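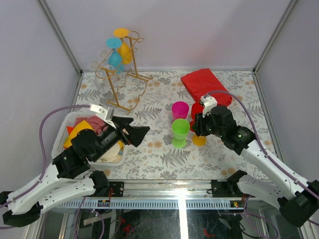

Rules for Robots That Share a Room With People

A robot arm is a machine that moves parts of itself by motor. It does not get tired and it does not get bored. It also does not know that your hand is in the way unless someone has built it to know. For that reason, people who work with robot arms follow written rules. Some of the rules are about the machine. Most of them are about the people.

What is a standard?

A standard is a document that many people have agreed to follow. It says how something should be built, tested or used. Standards are the reason a light bulb from one store fits a lamp from another. Robots have standards too. They cover how a robot must stop, what signs go near it and what the maker must write in the instruction book.

A standard is usually general, so each workplace adds its own rules on top. The rules in this explainer come from the Jarnness workshop, where pairs of small arms practice household jobs such as handling cups and cloths. The Jarnness rule book has 49 rules. We will look at a few.

Rule 1: Know the reach

Every arm has a reach. This is the farthest distance its gripper can get from its base in any direction. The space inside the reach is called the work area. While the motors are on, the work area belongs to the robot. People keep their hands, hair, sleeves and lunch out of it.

When two arms work side by side, their work areas can overlap. The arms could then bump into each other. The program that moves them has to check where both arms are before it moves either one.

Rule 4: Stop means stop

Each work area has a stop button that a person can reach without leaning over the arm. Anyone may press it. You do not need to ask first, and you will not be in trouble if it was a false alarm. After a stop, the arm must not start again by itself. A person checks the work area, then resets the button, then starts the program. The order does not change.

Zanele Moodley tests the stop buttons at Jarnness every morning and writes each test in a log. If a button fails, the arm stays off until the button is repaired and tested again.

Rule 9: Go slowly near things
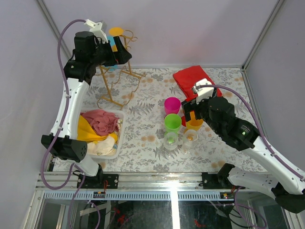

A fast arm is harder to stop than a slow one. The same is true of a bicycle. So an arm may move at its normal speed through open space, but it must slow down before its gripper gets close to an object. The last part of the move is the slowest part.

Grip force has a limit as well. Force is how hard something pushes or squeezes. A thin cup needs less force than a thick one, and a cloth does not mind much either way. The limit is set for the weakest object on the table.

Rule 12: Look after the cables

Cables carry power and messages to the motors. A cable needs enough slack for the arm to bend fully, but a loop that is too big can catch on things. Before each session, someone turns the power off and looks along every cable from one end to the other. A cable with a cut or a crushed spot is replaced. Tape is not a repair.

Rule 17: Practice with things that are safe to drop

Robots that are learning a job make mistakes. Where possible, they practice with plastic objects. If glass is used, the people nearby wear eye protection. Broken pieces are picked up with a brush and pan after the power is off.

Rule 23: Write it down

Each try is given a number and a short note. The note says what the arm was asked to do and what it did. Rizwan Wijesinghe looks after these records, which now hold 2,458 tries. A bad result is written down in the same way as a good one. If 176 tries went well and the failures were left out, the next person to read the log would think the arm was safer than it is.
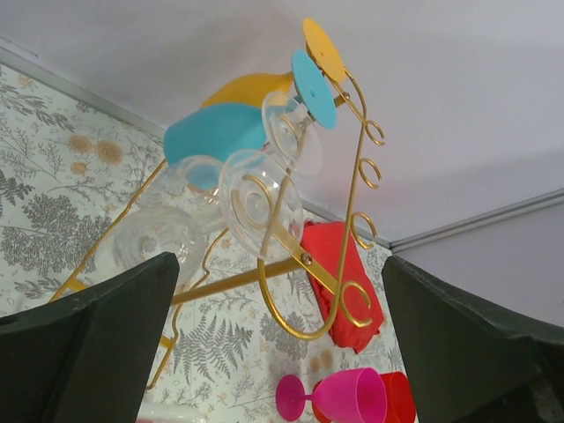 Can a robot follow a safety rule without understanding it?

A robot follows a rule when the rule is built into its program or its parts. A speed limit, for instance, is a number the motors are not allowed to pass. The robot does not need to know why the number was chosen. The people who choose it do, and they must check that it works.

Who changes the rules?

Anyone at Jarnness can ask for a change. The request goes to Edileuza Lins, who reads it and tries the new rule on one pair of arms first. If it causes no problems, it goes into the next printing of the rule book. Old copies are collected and recycled so that two versions are not in use at once. The next printing is due in August.

Words to know

Gripper: the part at the end of an arm that holds things.
Reset: to put a button or machine back to its starting state.
Slack: extra length in a cable.
Work area: all the space an arm can reach.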